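Nildale Kitchen Label Printer: Set-up Guide
Section 2: First labels and the prep list

10th November
By Chandrasekhar Bhat

Do this section after the printer is on the wall and plugged in. If the light is still orange go back to section 1, the rest won't work.

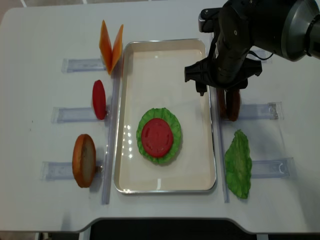

You need: one roll of day labels, the printer, the tablet with Prement already on it, your prep list on paper. Pen.

Loading the roll

1. Press the grey catch, lid pops up. Don't force it.
2. Drop the roll in, labels facing you, paper feeding from underneath. Most jams are a roll put in backwards.
3. Pull out 5 cm of paper past the cutter. Close lid till it clicks, both sides.
4. Press Feed once. One blank label should come out. If you get a long strip, hold Feed until the light blinks, let go, and it will measure the gap again.

CAUTION: the cutter is sharp with the lid up. Fingers out. Switch off at the wall before clearing a jam.

Note: rolls are 500 labels. A pink stripe shows near the end, change it then and not mid-service.

Pairing the tablet

5. Open Prement, Settings, Printers, Add.
6. Pick Nildale from the list. If there are two, match the last digits with the sticker under the printer.
7. Type the PIN from the same sticker. Tap Join.
8. Tap Test. You get a label with the time on it. Check the time is right!! Wrong clock means every use-by is wrong. Fix in Settings, Clock, then test again.

Typing in the prep list

One line per item, as it goes in the fridge. Sliced tomato is one item, whole tomatoes another. Washed lettuce seperate from unwashed. Sauces go under the name on the tub, so staff can find them.

9. Tap New Item. Name, up to 11 letters or it wraps on to a second line and looks a mess.
10. Set shelf life in days. Use your own food safety plan for this, the printer comes with nothing filled in. Day one is the day of prep unless you change it under Count From.
11. Choose Fridge, Freezer or Dry.
12. Tick Allergen if it applies and pick from the list. It prints in bold at the bottom.
13. Save. Next item. Boring but you only do it once.

Note: got the list on a spreadsheet already? Import is in section 4. Names and shelf life come across, allergens do not. Add those by hand and get a second person to check them.

Printing for a shift

14. Tap the item, tap how many, tap Print.
15. Initials box comes up. Fill it in. It won't print without.
16. Stick on the side of the tub, not the lid. Lids get swapped.

Dry the tub first. Labels slide off anything damp, and freezer ones need to go on before the tub goes in.

If it goes wrong

Faint print: wipe the print head with a dry cloth, power off. Still faint, wrong roll probably. Negi thermal rolls fit, the old Zunska ones are to wide.
Nothing prints: tablet has dropped off the wifi. Rejoin, then tap Resend.
Same label twice: someone tapped twice. Bin the spare, don't save it for tomorow.

Backup settings were moved in the July update, see section 3.

Contact: Nildale support desk, number on the printer sticker | © Nildale | Back to top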